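Sorting trays at the Gasbridge play table

The play table at Gasbridge has had a change of stock. Roswitha Diekmann went through the cupboard before the winter break and pulled out the old sorting sets, most of which had lost their lids or half their pieces. What could be washed was washed. The rest has gone to Prellach for their craft bins.

In their place we now have plates with colored rims, to be used with plain cubes. Children put a cube on the plate that matches, or on the one that doesn't, depending on which rule the table is playing by. Ezekiel Ruiz-Ortega tried both with the younger group and found the second rule held their attention longer — they liked catching the grown-ups out.

The new sets cost $41 in all, paid from the fall book sale. Please keep the cubes off the floor and out of coat pockets. Families who want to borrow a set can sign one out at the desk for up to 3 weeks, starting in December. Doaa Benjelloun keeps the list.

We are still short of storage. If you have a shallow box with a lid that closes, wide enough for a dinner plate, leave it with Doaa. Shoe boxes are too narrow, and we have plenty of them already.

A red cube on a blue-rimmed plate is a wrong answer under the first rule and a right one under the second, so ask which game is on before you correct anyone.

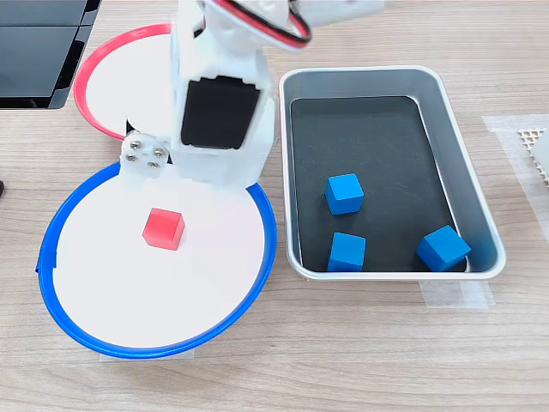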